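About Tarura

Upholstery repair and re-covering for offices, waiting rooms and schools
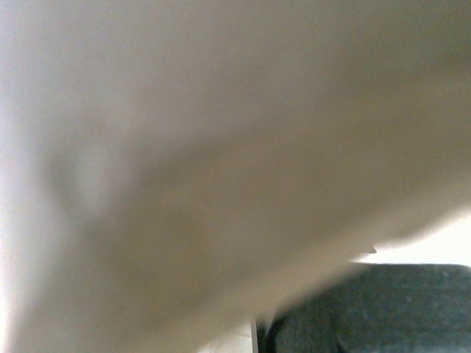
Slate-toned material with lighter flecks, lower right.

Tarura repairs and re-covers padded seating for commercial and public buildings. We work on task chairs, bench seating, booth backs, screens and loose cushions. We do not sell new furniture, and we do not take on leather or antique pieces.

The workshop is in Prolville, on the ground floor of a former printing works. It has 4 benches, a cutting table and a separate room for foam. Fabric is stored on the roll, away from daylight, and each roll carries a card giving the supplier's batch, the width and the remaining length. Batches are not mixed within one order unless the customer has agreed to it in writing.

What we do

Most jobs fall under one of the following headings.

Re-covering. The old cover is removed and kept as a pattern until the new one has been fitted. Staples are drawn and the base is checked for splits. Foam is measured for loss of height and replaced if it has dropped below the limit set out in the quotation.

Foam replacement. Seat pads and back pads are cut from sheet to the original profile. Where the original profile is no longer clear, we work from the least worn seat in the set.

Seam and edge repair. Open seams are resewn by hand or machine, depending on access. Piping is replaced in full lengths. We do not patch piping.

Fabric matching. Flecked and speckled weaves are difficult to match from a photograph, and dark blue-greys are the hardest of them. We ask for a cutting at least the size of a playing card, taken from the underside of the seat. Cuttings are compared under daylight and under office lighting, and the result of both checks is sent to the customer before cloth is ordered.

Our ranges

We hold 53 fabrics in stock. The Sindano range is a plain and flecked weave for general office seating. The Rojanasak range is heavier and is intended for benches and waiting areas, where wear is concentrated on the front edge. Other fabrics can be supplied to order, subject to the mill's minimum length.

Sample cards are free of charge. Colours on the cards are taken from current stock and may differ slightly from rolls delivered later in the year.

Capacity and lead times

Last year the workshop completed 3,009 seats. Orders are scheduled in the sequence in which cuttings are approved. The usual lead time is 3 weeks from approval, and longer in August, when many schools send their seating in together.

Collection and return are included within the Prolville area. Outside it, seating should be sent on pallets and wrapped in clean film. Please remove arms and castors where possible and bag the fixings separately, with the chair number written on the bag.

Visiting the workshop

Visits are by appointment, between 8.30 am and 4 pm. The entrance is from the yard. Customers bringing a single chair for assessment may leave it at the front counter with a completed job slip, and a written quotation will follow by post or email.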